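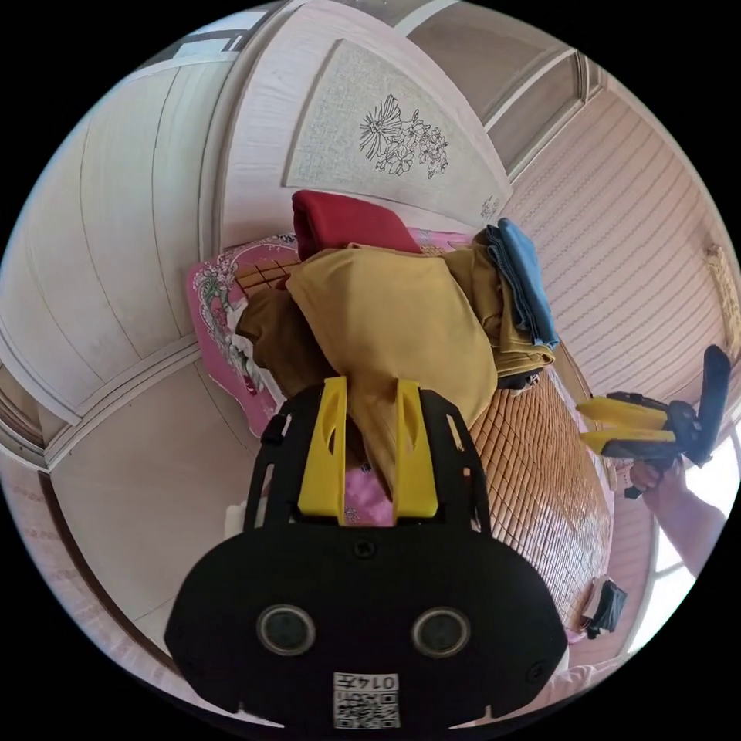

4.2 Response of taxable sales to the local clothing levy

The levy adds a surcharge of 2 percentage points to retail sales of apparel within the Pravitz district and leaves the neighboring Tuhumury district at the base rate. We treat the shared border as the source of variation. The sample holds over 4,000 quarterly returns filed by stores on either side; returns with missing location codes were dropped before matching.

Figure 3 plots the log of taxable sales by distance to the border. Sales on the Pravitz side dip in the first quarter after adoption and recover part of the loss by the third. Stores within six miles of the line account for most of the dip. Farther out, the estimates are small and their confidence bands include zero. We read this as cross-border shopping - households kept their addresses and changed where they bought.

Figure 3. Log taxable apparel sales by distance to the district border, before and after adoption. Bands show 95 percent confidence intervals. 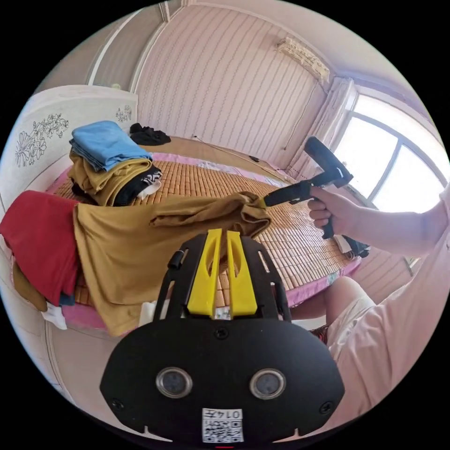 Hui-mei Siu objects that stores near the line may simply have moved their reporting address, so that part of the measured shift exists on paper only. To check this, we drop the 1,000 returns filed by firms with outlets in both districts. The border coefficient falls by a fifth and stays significant at the 5 percent level. Filing dates were not used in the match, and late returns are assigned to the quarter in which the sale took place.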